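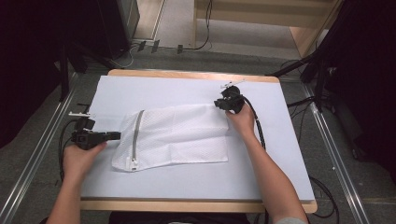

**Irene Maddock**
*Workshop manager and keeper of the spending sheet, Ellness*

December 15, 2018

I've been asked for my shopping list by enough people now that I'm just going to put it on the tips page and point everyone at it. It's for anybody setting up a table for hand-held gripper work, the kind where a person does an ordinary chore with a gripper in each hand and it all gets recorded for a robot to learn from. We do a lot of laundry items. Mesh bags, zippers, small folding jobs. Your chores may be different but I think the money goes to the same places.

## Start with the total, then subtract

Our first setup had $3000 and not a penny more. I wrote that at the top of a sheet of paper and subtracted as I went, and I still do it that way because spreadsheets let me pretend. The grippers were the big bite at $1408 for the pair. Take out $300 right away and call it spoken for. Don't assign it to anything! You'll want it in the second month, when a cable goes bad or you find out the stand you bought is too short.

What's left looks like plenty until you start pricing stands.

## Buy the table last

I know, it feels backward. I bought a beautiful workbench first and it was too deep -- people were leaning over it with their elbows out and complaining by lunch. Wait until you have the grippers in hand. Put somebody at a kitchen table, have them reach for the far side with both arms, and measure that. A plain wooden table from the secondhand store in Rernon did us fine for a year.

Cover the top with something pale and plain. Paper or board, either one works. Wood grain is pretty but it's busy, and I like being able to see the whole outline of whatever we're working on. One catch: white things on a white top can get lost, so if your chores are all white cloth, get a second cover in gray or blue while you're at it. Tape goes on the underside only. I learned that with a scraper.

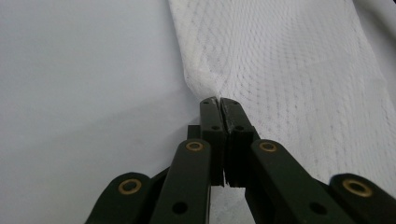

## Spares, spares, spares

Put fingertips in the budget from day one. They get scuffed and chipped at the corners and a worn pair grabs cloth differently from a fresh pair, which will drive you a little nuts if you're trying to keep things the same from one week to the next. I spent $88 on spares in April and wished I'd bought them with the original order, because the shipping was silly.

Things to ask before you pay for any gripper:

- Can I order fingertips by themselves, or only as a whole jaw?
- What's in the pivots? I like metal bushings in plastic arms. Bare plastic on plastic gets sloppy on me.
- How long is the cable, and can I swap it myself?
- What does it weigh? Hold it out over a table for five minutes before you answer.
- Is there a drawing for the mounting holes?

Flullik answered all of those by email for me the same day. Another seller sent me a brochure. Guess who got the order.

## Cables and stands

Cheap stands are fine if the legs lock. Cheap cables are not fine. Budget for cables a size longer than you measured, since they never run straight from A to B -- they loop down the side of the table and around the feet of things. A bag of hook-and-loop ties costs next to nothing and I go through them like gum. Keep the cable on the outside of each arm if you can, and leave slack at the elbow.

If you're choosing between a nicer stand and a second set of cables, get the cables.

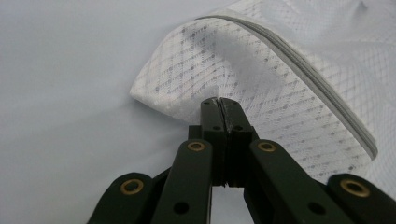
## The stuff you practice on

Everybody forgets this line! You're going to need a lot of whatever it is you're handling, and you need it in more than one state. New mesh bags are stiff and the folds stay put. After some washing they go limp and the corners act completely different under a gripper. I buy two kinds at least, and I don't retire the tired ones.

Pick zippers with care too. Big pull tabs are easy to grab and tiny ones take patience, so get both and start people on the big ones. The store brand at Sánchez has a good sturdy zipper and doesn't shed lint all over the table cover.

Keep a bin for each item and write the purchase month on the bin. I use masking tape and a marker.

## What I'd skip

A rolling cart. Fancy chairs (we stand, mostly). Carrying cases with cut foam, unless you really do travel with your gear. A label printer, though I did buy one and I do love it.

Padded floor mats I'd move up the list if your floor is hard. We have carpet, so it hasn't come up.

Next time I'll do shelving, and what I pay for bins.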